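Automation and Work, lecture 5
Machines and chores — where are we?
Notes for Sat 11 February (extra Saturday session, same room). Read before you come, I won't go through all of it.

Last time: why factories automated first. Same part, same place, same orientation, thousands of times over. Fixed jigs, fences, no surprises. Recap if you missed it, the December handout covers the same ground.

Today the opposite end. Kitchens, laundry, stockrooms, packing benches. Work that people call unskilled and that has held out the longest.

Key distinction for this lecture and for the essay:
Task = one bounded action. Pick up the cup.
Chore = a string of tasks plus everything in between. Clear the table.
Most published success rates are for tasks. Most newspaper headlines are about chores. Keep the two apart in your writing, I will mark you down if you don't.

Why the string matters. Say each step works 95 times in 100. Sounds good. Chain a dozen steps with no recovery and you are down to a bit better than a coin toss. People get round this by noticing and fixing as they go (dropped the spoon, pick it up, carry on). Recovery is hard to programme and hard to score, so it often gets left out of the scoring altogether.

Our worked case: preparing a spring onion. Seems trivial. Write out the steps yourself before reading on — most groups get to five and then argue.

Take the knife out of wherever it lives. Get the onion lying so it can be cut. Hold it. Trim the root end. Slice. Move the hand back a bit each time. Put the knife somewhere safe. Then the scraps, which everybody forgets.

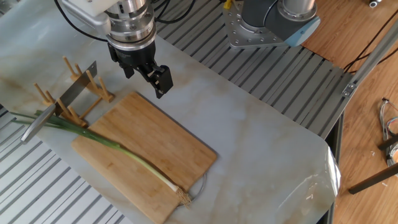 Why is a knife harder for a robot than a cup?
A cup can be held slightly wrong and still be a held cup. A knife held slightly wrong twists as soon as it meets resistance, and with two fingers there is very little to stop it twisting. The blade also has to arrive at a known angle, so the grip decides the cut before the cut begins. Add to that the cost of a mistake.

Back to the onion. Three problems to seperate out:

Shape. Long, bendy at the leaf end, stiffer at the root end. No two alike. A CAD model is no help to you.

Clutter. Leaves go under things, handles stick out over things. Moving one object may move another. A planner that treats each item as standing alone will get caught out.

Two hands. We steady with one and cut with the other without thinking about it. Two arms is the obvious answer but then they have to share the space and not hit each other.

Shop floor version. The Meltura packing line exercise (sheet 2, you should have it). Rigid boxes, one size: fine, has been for years. Mixed bags, soft pouches, the odd split one: a person stands there. Read the paragraph on the Tukeck depot, where the arm was kept for the boxes and the staff moved to the bags. Was that automation of the job? Part of it? Come with a view.

Gruvden home trial, for discussion. 311 attempts logged over the trial, more than 50 of them ended by a person stepping in. Before you call that good or bad ask:
what counted as an attempt
who reset the kitchen between goes, and how long did that take
same kitchen or different ones
were the objects ones the system had met in training

The second is the one students skip. If somebody has to lay everything out first, the labour has moved, it hasnt gone.

Where things stand, short version. Single tasks with familiar objects: often good. Folding, wiping, loading: good on a good day, slow. Whole chores in a strange house with no help: not reliable yet. Expect this paragraph to date.

Reading: Worku report, chapters 2 and 5. Skip the annex unless you like tables.

For the seminar: pick a chore you did this week, break it into tasks, mark the one you think would fail first and say why. One side of A4. Handwriten is fine.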